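Rules for Robots: Why Machines Need Manners Too

Every playground has rules. Wait your turn on the slide, no pushing on the ladder, and stop when the whistle blows. Robots have rules as well, and quite a lot of them! Of course, a robot can't read a sign on the wall, so people have to build the rules into the machine, or into the room, or into the way they work next to it.

Let's start with the rule that everybody at the Backlund workshop in Storencombe learns on their very first morning. Before you walk up to a robot arm, you find the stop button. It is big and easy to hit, even with your elbow. If something looks wrong, you press it and the arm stops. You don't have to ask a grown-up first, and you won't get in trouble if it was a false alarm.

The next rule is about space. A robot arm can swing farther than you might guess, so the workshop paints a yellow line on the floor, 2 big steps away from the arm. While the arm is moving, feet stay behind the line — and so do noses, which is harder when you are curious.

Then there is the rule about squeezing. If you have ever held an egg, you know that your hand is careful without being told. A robot's hand, which is called a gripper, has to be given a limit. The people who look after it choose how hard it may press, write the number down, and test it on something soft before they try anything that could break.

New jobs get tried inside a computer first. The team in Brotthorpe has a practice program called Gometo, and one gripper did the same pick-up job there 2,011 times before it was allowed near a real table. A bump in a computer doesn't hurt anyone, and you can always start over. The practice world can have odd shapes in it and dark corners, too, and the fingers still have to open wide enough before they close on anything. 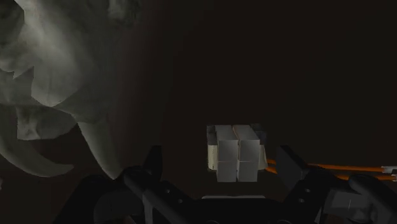
After all that practice comes the checklist, and it is a long one, with 76 lines on it. Is the floor clear? Are the cables tucked out of the way? Does the stop button work today, and not only yesterday? Somebody reads each line out loud and somebody else answers, and if even one answer is no, the robot stays switched off until it has been put right.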